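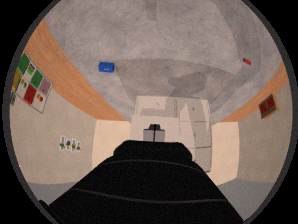 Home Studies Who We Are Pay and Travel Contact

Call for participants: skeptics wanted for a household robot study

Every year somebody tells us the robot that tidies the living room is almost ready. We have been hearing it for 11 years. Wenitz would like to find out how ready, and we need people who pick up after others for a living, or who do it at home without being paid, to help us judge.

The study is called Estar. It looks at small chores: putting toy bricks away, clearing a table, wiping a counter, restocking a low shelf. A six-year-old can do most of these if you stand there long enough. Machines can do some of them, some of the time, when the bricks are where the machine expects them. In a simulated room the table never wobbles and the dog never comes in. We have watched plenty of good results from rooms like that, and we don't think they settle much.

What you will do

You will come to our test apartment in Bråten for four sessions, each lasting a morning. In the first, you do the chores yourself, at your own speed, while we time you. In the next two you watch recorded and simulated attempts at the same jobs and mark each one: done, done badly, or not done. You decide what "done badly" means. If a brick ends up in the bin but the bin ends up on its side, we want to hear what you'd call that.

In the last session you set the room up yourself. Make the kind of mess you really deal with. The engineers won't see it beforehand, and they have agreed not to move anything before the run starts. Getting them to agree took a while.

Who we are looking for

We have 33 places. You should have at least two years of regular experience in one of these:

- cleaning homes, hotels or offices
- child care or preschool work
- stocking shelves or working a shop floor
- running a household with kids in it

You don't need to know anything about computers. You do need to be able to bend and carry a laundry basket, and to say plainly when something is no good. If you already work for a company that sells robots, please sit this one out. The same goes for anyone who has bought shares in one and is hoping for the best.

Pay

Sessions are paid at $40 an hour, including the time you spend waiting while something gets restarted. There will be some of that. Bus fare is covered. Lunch is sandwiches.

What happens to the results

Jarari, which makes the control software, is paying for the study. It does not get to choose what we publish. The scores go out in full, including the runs where the machine never picked anything up. Your name won't be on them.

We aren't asking you to train your replacement. Your own timed session is used as a yardstick for the report and goes nowhere else. That is written into the consent form, which you should read before signing, and you may take it home first.

How to apply

Write us a few lines about the chore you know best and the part of it you think a machine would get wrong. No résumé needed. Use the form on the Contact page, or drop a note at the front desk before 4 p.m. Sessions begin in September.

Recent from Wenitz
Folding towels: why we stopped the clock
Wanted: night shift shelf stockers for a short interview
What counts as a clean table?
Estar study: questions about the consent form
Getting to the Bråten apartment by bus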